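Dwynwen Bowen
2020-06-09

OK, I finally finished the big Drurnthorpe jigsaw last night and I have so many thoughts about old wooden puzzles that you're getting a thread. Mute me now if you have to!

Background for the new people: I collect hand-cut jigsaws, mostly ones that come without a picture on the lid. You get a plain box, a title if you're lucky, and that's it. Drurnthorpe was just a label with the name on it and a pencil note saying 1189 pieces.

I bought it thinking Drurnthorpe might be a village. It's a steam laundry! With a chimney, and delivery carts, and a dog asleep under one of them. I didn't know it was a laundry until the second week, when the lettering over the door started coming together.

The way older cutters worked is the part I could talk about forever. A lot of them cut along the color lines, so the red of a coat ends exactly where the piece ends. You never get that little sliver of red on the next piece to tell you where it goes. Evil. I love it.

And then there are pieces that don't lock at all. They just sit next to each other, wavy edge to wavy edge, and one sleeve across the table sends half your sky into the harbor. (Different puzzle. I'm still not over it.)

Tudur Phillips asked how I sort. Not by edges! I know, I know. With these the edge pieces are often disguised, and some straight sides are in the middle just to annoy you. I sort by wood grain first. Flip everything over and look at which way the grain runs, and whether the back is pale or a bit orange.
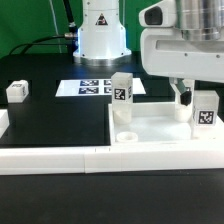
Grain sorting sounds fussy but it saved me on the laundry wall, which was 200 pieces of brick in what I would call one and a half colors. Once I had the grain all running the same way, each piece had two ways it could sit and no more. I got most of that wall done in a single rainy Sunday.

The other thing I do is give the figure pieces their own saucer. Figure pieces are the ones cut into shapes, so a key, a teapot, a heron, whatever the cutter felt like. Drurnthorpe has a flat iron and a clothespin! Someone sat at a saw and thought, laundry, yes, clothespin. I squeaked out loud.

There were 2 missing pieces, both in the sky, which is the best place to lose them. Some collectors leave the gaps and some have replacements cut. I used to be firmly on the side of leaving them. Then I had one made for a puzzle called James (portrait of a very grumpy spaniel) because the missing piece was his eye, and I've gone soft ever since.

If you want to try one of these, please don't start with a 1000 piece one. Get something small, with a scuffed box, that a seller has marked as complete. Fluvwood was my first, a little woodland with a stream, and I did it in an evening and then took it apart and did it again before bed.

Storage, since it always comes up: cloth bags inside the original box, and a slip of paper saying when I last did it and what was missing. No tape on old boxes, ever. Tape goes brown and takes the label off with it.

Next up is one with no title at all. The box rattles in a very promising way. I'm saving it for July when I have a week off, and if anybody guesses the subject before I do I'll be thrilled and also furious.

Tell me your worst sky!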